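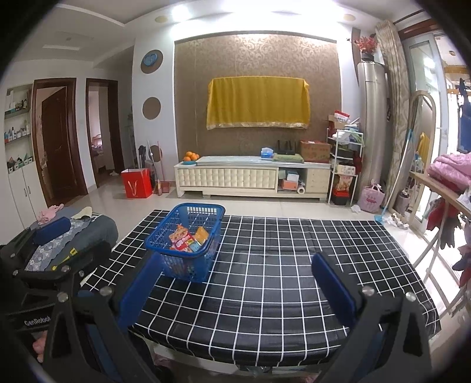 Taller Cukham > Piezas y kits > Pinzas manuales > Juego de almohadillas Zasby

Buscar en el catálogo Buscar

Juego de almohadillas Zasby para pinza manual

Ref. 588. Dos almohadillas rectangulares para los dedos de una pinza de mano, con tornillería y plantilla de taladro. Se entrega sin pinza.

El juego salió del taller compartido de Cukham, donde Brândușa Vlad y Grímur Vestergaard montan sus pinzas para practicar agarres sobre la mesa de casa. Las primeras almohadillas se despegaban por la esquina inferior; desde febrero van atornilladas y el adhesivo sirve solo para colocarlas.

Contenido
- 2 almohadillas
- 1 plantilla de papel
- 1 bolsa de tornillos y arandelas
- 1 llave acodada

Peso del juego: 213 g. Tiempo de montaje: unos 13 minutos por pinza.

Montaje
Retire las almohadillas viejas y limpie el dedo con alcohol. Pegue la plantilla, taladre y presente la pieza sin apretar. Con la pinza cerrada, las dos caras deben tocarse en toda su altura. Apriete entonces, primero los tornillos de abajo.

Para la prueba vale cualquier recipiente ligero con paquetes pequeños. Conviene un mantel con cuadrícula, que permite volver a poner la cesta en el mismo sitio entre una toma y otra. 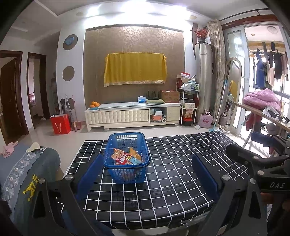
Pinza abierta sobre la mesa, con la cesta azul de aperitivos entre los dedos.

Los envoltorios brillantes resbalan más que el cartón. Si la almohadilla patina, lije la superficie con grano fino y repita.

Recambio suelto: ref. 954, una almohadilla sin tornillería. No se admite devolución de piezas ya taladradas.

Contacto: Frida Hedegaard, Taller Cukham | © Taller Cukham | Volver arriba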